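How to read a product warranty before you pay for a longer one

Stores push extended coverage hard, and I have yet to see a sales clerk volunteer what the free warranty already includes. So read that one first. It's usually a folded sheet in the box or a link at the bottom of the product page.

Start with the dates. Does the clock run from the day you bought the thing, or the day it shipped? If the extended plan "adds 2 years" but starts on the same day as the maker's warranty, part of what you're paying for may be coverage you already had.

Next, find the exclusions. Look for "normal wear," "cosmetic," and "consumable." Batteries, seals and belts often hide under that last word - and those are the parts that tend to give out.
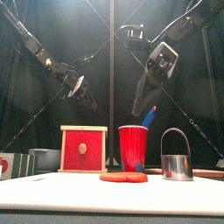

Then check who pays for shipping, both ways. A free repair on a heavy appliance isn't free if you have to crate it up yourself. Leanne Mapplebeck wrote in to say her plan gave her 90 days to file a claim, with the original receipt and the original carton. Who keeps the carton?

Last, look for the limit on what they'll pay out. Some plans stop at the purchase price, some at the "current value," a number the company picks. Ask for the formula in writing. If they won't send it, I'd keep my money.

Already bought a plan? Look for a cancellation clause and read it tonight. The refund often shrinks the longer you wait.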